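Kallio launches cardboard take-back scheme for customers who have run out of hallway

Furniture maker will collect its own boxes, and will even take the awkward one behind the sofa

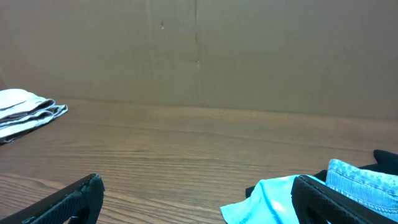 Kudodton, Friday, February 17, 2023. Kallio, the furniture maker that has spent its whole life sending large flat boxes to people in small flats, is to start taking the boxes back. From next month, anyone in the Kudodton area who has a table, desk or bookcase delivered can ask for the packaging to be collected, free of charge, on a day they choose. The company admits this is overdue. A new table lasts for years, and in too many homes the cardboard it arrived in seems to be aiming for the same, standing upright behind the wooden tabletop, brown and flat and patient, with a scuff or two on it, until it starts to pass for a wall. Kallio would like its customers to have their actual walls back.

The scheme is called Dolar, after the street where the company's first workshop stood. It has nothing to do with money, which is handy, as the company does not expect to make any from it.

"We've always been proud of how well our boxes protect the furniture," said Tzu-hsuan Ng, head of deliveries at Kallio. "Then I moved house and ordered one of our own desks. The box was in my kitchen for five weeks. I had to turn sideways to get to the kettle. I came into work and asked what we were doing about it, and there was a bit of a silence."

What happens to the box

Customers who want a collection tick a line on the order form, or ring up afterwards once they have met the box in person. They are asked to leave the cardboard dry and more or less flat. It doesn't need to be tied, cut into squares or jumped on, although the company understands the appeal of jumping on it.

A van will call within 14 days. Boxes in good shape go back to the Kallio warehouse, where they are checked, patched if need be and used again for the same size of furniture. A box can make several trips before it gets soft at the corners. After that it goes to Guvix, a paper mill on the edge of town, which pulps it and turns it into new board. Some of that board will come back to Kallio as boxes, and so on to somebody else's hallway.

Staples, tape and labels can stay on. The foam corners can't go to the mill, so Kallio asks that they be put in a separate bag. The company is working on a folded card corner to replace them. The first version was strong, cheap and impossible to get off the table leg without a bread knife, and has gone back to the drawing board.

A short trial, and what it turned up

Dolar was tried out last October with customers on two delivery routes. About 30 households took part. Most had one box to hand over. Several had one box and then, after a short pause on the doorstep, a few more from the cupboard under the stairs.

Not all of the cardboard was Kallio's. Drivers were offered packaging from fridges, a cot, a rowing machine and something that had contained a harp. They took what they could fit, which was kind of them and ruined the timetable. Under the full scheme, drivers will accept Kallio boxes and one "guest box" for each address. The harp is considered dealt with.

The trial also showed that people do a good deal with a big box before they part with it. Customers had used theirs as a draught screen, a sledge, a shop and, in one home, a fairly convincing post office with its own opening hours. Two families cancelled their collections because the box was, at that time, a castle. The booking page now has a button marked "Not yet", which moves the visit on by a month and asks no questions.

"I thought people would be glad to see the back of them," said Ng. "Most were. But we had one driver turned away by a four-year-old, quite firmly, and I don't think he's over it."

Old boxes, new furniture

Reused boxes will look reused. They may arrive with marks, an extra strip of tape or the ghost of an earlier address label, which will be covered over before it leaves the warehouse. Kallio says the furniture inside will be new and exactly as ordered, and that any customer who would like a fresh box can have one by asking. During the trial, a single customer did. The table was a wedding present and the company thought that was fair enough.

The thickness of the board has been left as it was. There was some talk of going thinner, to save on paper, but a week of dropping bookcases off the loading bay settled the matter. The bookcases used in the tests have been mended and are now in the staff canteen, where they lean slightly.

How to take part

Collections begin in March in Kudodton and the villages to the north of it. The southern routes will follow once a second van has been found, and once someone has worked out the one-way system by the river. Customers outside the area can drop boxes at the warehouse door on weekday mornings. There is a bell. It needs pressing quite hard.

The service covers any Kallio furniture box, however old. Proof of purchase isn't needed, because the company's name is printed down the side in letters you can read from across the street, and the people who chose that size have been spoken to.

Bookings can be made on the Kallio website or by telephone through the usual deliveries line.

Notes for editors

Kallio designs and makes wooden furniture for the home at its works in Kudodton, where it employs 24 people. It delivers in its own vans.

Tzu-hsuan Ng is available for interview and is happy to be photographed with a box, though preferably a different one from last time. Requests should go to the Kallio press desk, which is one desk, and which came in a very large box of its own.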